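Gripper Trials at the Inham Workshop

Gallery, updated 23 May 2020
Words and pictures by Pramila Grewal

I've been promising this page for ages, and I'm so pleased to have it up at last. Santeri Vainio and I have spent most of our spare evenings trying out grippers on the two-arm bench at Inham, and people kept writing in to ask how they compare. So I've put my notes together by task, the way we ran them. There's only one photo so far, down at the bottom, from the pens task. The rest will go in as I sort through them (my folders are a disgrace).

The short version of the kit: both arms are the same make, and both can be driven by hand from a pair of small leader arms or left to run a recorded move. We swapped the grippers between tasks and changed as little else as we could. Three grippers got a proper go. The Tasar is the two-finger one with linkages, the Vuorinen is a parallel jaw with flat pads, and the Rema is a soft three-finger thing that looks like a tulip and which I love more than I should.

Blocks and cups
Everybody starts here and so did we. All three grippers can lift a block, no surprise, but I hadn't expected such a difference in how they let go. The Vuorinen opens dead straight, so the block stays where you put it. The Tasar swings its fingertips in a slight arc as it opens and will nudge a light cup sideways if you're too low. Come up a touch before opening and it's fine.

Cloths and tea towels
Oh, this was fun! The Rema is hopeless at picking a towel off a flat table and brilliant once there's a fold to get hold of. Santeri found that pinching with just the tips of the Tasar, with the arm tilted well over, gets you a corner nearly every time. We folded the same tea towel until I was dreaming about it.

Lids and jars
The wrist matters more than the fingers for this one. Our arms run out of turn before most lids come off, so you have to let go, wind back and grip again. The Vuorinen pads slipped on smooth lids until we stuck a strip of rubber mat on them, and after that it was the best of the lot. I'd like to try the same strip on the Tasar, but the fingertips are narrow and I haven't found a glue that lasts the evening.

Speed runs
We tried the same pick-and-place move at 40, 75 and 90 per cent of full speed. At 40 everything is lovely and smooth and you have time to drink your tea. At 75 the Rema starts to wobble on the stops. At 90 the whole bench joins in, and Santeri stood there with one hand on the table looking like a man on a ferry. We settled on 75 for the jaw grippers and kept the Rema slow.

Controllers
A quick word on these, as I had more letters about controllers than anything else. We compared the leader arms with an ordinary games pad. The pad is cheap and good for straight lines, and I can park a gripper over a cup with it very neatly. Ask it to tilt and reach together, though, and my thumbs give up. With the leader arms your own wrist does the thinking. My nephew picked up the leader arms in almost no time and was stacking cups while I was still explaining which button did what.

Two people had asked whether you can drive both arms with one pad. You can, by holding a shoulder button to swap sides, and we did manage a handover that way, but I wouldn't wish it on anyone.

Cameras
We had a view from over the bench and tried adding one at the wrist. The wrist view is wonderful for the last little bit before you close the fingers and fairly useless before then. Shadows turned out to bother us more than resolution did. Anything tall on the table throws a dark patch that makes it hard to judge height, and moving the lamp did more good than changing the camera. A plain wall behind helps as well.

Pens and brushes
My favourite task by a mile. I'd brought in my water-writing cloth, the big white gridded kind for practising characters, and it has had a long life already, so there are grey patches all over it. It makes a very good test surface. The squares give you something to aim at, and you can tell straight away if the gripper has come down off its mark. We laid it over the black tablecloth and set out the brush rack at the back with four brushes on it, plus a wire-mesh pen holder and a pair of white marker pens with black caps.

The task is to pick up a pen and put it in the holder. It sounds like nothing! A pen is round and thin and it rolls, and it has to end up pointing down over a hole not much wider than the fingers. The two-finger gripper is far and away the best for the picking-up part. You get one finger each side, close gently, and the barrel settles where the linkages come together. Lifting is easy. Turning the pen upright is where it gets interesting, as the wrist has to come right round and the cable wants to come with it. Leave plenty of slack in that cable and check it before each run.

What we'd most like to work out is how much help the other arm should give. Santeri's view is that it should steady the holder, because a wire cup weighs next to nothing and skates across the cloth when a pen clips the rim. I'd sooner have it keep clear and let the first arm do its job, mainly because I've driven one arm into the other more often than he has. We've agreed to try it both ways with each of us driving.

The brushes come after that. Hanging them back on the rack is going to be a real test, with the fat one in the middle especially awkward to get past its neighbours, and I'm already looking forward to it. If you have a go at the pens on your own bench, do write and tell me which gripper you used and how you held the holder still. I'll add the best ones to this page in November, along with the towel pictures.
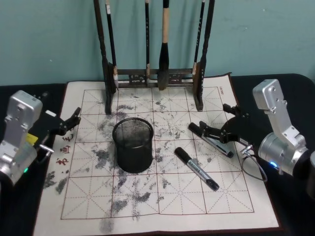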